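Notebook, Grastmont install
October

Prenenar, day notes

Arrived 9:40. Đạt already had the projector up and the short throw lens on. Room is darker than at the site visit since they hung the second curtain. Good for us, but the exposure settings from the studio are useless now and have to be redone.

Quick recap for whoever reads this later: visitors stand at the floor mark, the overhead camera picks up their shadow, and the software gives the shadow back late and slightly wrong. It leans when you don't, or it keeps walking after you stop. Three behaviors at the moment: Lag, Lean, Stray. Lag is solid. Lean is fine for one person. Stray still breaks.

Shadow tracking

Started with a clean background capture, lights at show level. The old threshold picked up the curtain hem every time the air came on. Raised it until the hem went away, then lost people's fingers. Settled in between and masked the hem by hand. Mask file is saved in the Sivakumar folder with the camera settings, not in the main project folder, because the main one gets overwritten when we pull.

Two people close together still merge into one blob. When they separate, Stray gives both of them the same delayed shadow. Tín thinks it's the ID handoff and that we should keep the older ID with whoever is nearer the last known center. Tried it before lunch. Better, but if they cross quickly the shadows swap. I don't mind the swap as much as he does. It looks intended. Leaving it in the build until we've watched some people who don't know the piece. 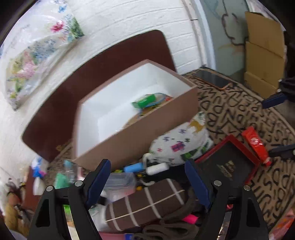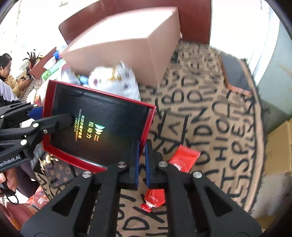 Delay buffer

Nument crashed after a long run this morning, same as last week in the studio. Looked at the log. The buffer grows each time a person leaves while their shadow is still walking, and the frames never get released. Wrote a cap of 658 frames per visitor, oldest dropped first. Forced it by walking in and out of the mark over and over. Log shows 2,333 frames held at the worst point across everybody, then back down once the room cleared. No crash by the time we broke for coffee. Will leave it on overnight with the playback file looping and check memory in the morning.

Side effect of the cap: a very slow walker gets a shadow that skips at the end. Could fade it out over the last second instead of cutting. Đạt to try a fade tonight if he has time.

Projection

Edge of the image was 2 cm off the wall corner on the left. Keystone fix made the floor line bend, so we undid it and moved the mount. Straight now. Marked the bracket position with paint pen. Please don't use the keystone menu again, everything in calibration assumes it's at zero.

Black level is the weak part. The gray rectangle is visible when nobody is in the room. Tín wants to paint the wall a warmer off-white so the gray reads as part of it. I would sooner bring the lamp down a step and live with softer shadows. Tested the lamp idea at 3:15, shadows were still readable from the doorway. Need to see it again with the curtain fully closed.

Sound

Footsteps are synced to the delayed shadow, so you hear yourself after you've stopped. Left speaker had a buzz. Swapped the cable, buzz gone. Level is too high near the entrance and too low at the mark. Moved the right speaker back toward the corner, which helped some. Kids' steps barely trigger anything because the onset detector was tuned on the three of us. Lower the trigger for small blobs? Note for later, not before opening.

Reset behavior

After a minute with nobody in the room it should go back to idle. It didn't, twice. The mask was leaving a sliver of curtain that counted as a person. Redrew the mask, idle came up on time after that. Also moved idle so it doesn't restart the sound engine, which was causing the pop.

To do
Check memory after the overnight run
Fade for capped shadows (Đạt)
ID handoff, compare both versions with real visitors (Tín)
Lamp step test, curtain closed
Copy mask and camera settings to the backup drive
Spare cable for the left speaker
Floor mark is peeling at one corner, use the wider tape

Locked up 6:20. Machine left running, projector off, key back in the box by the side door.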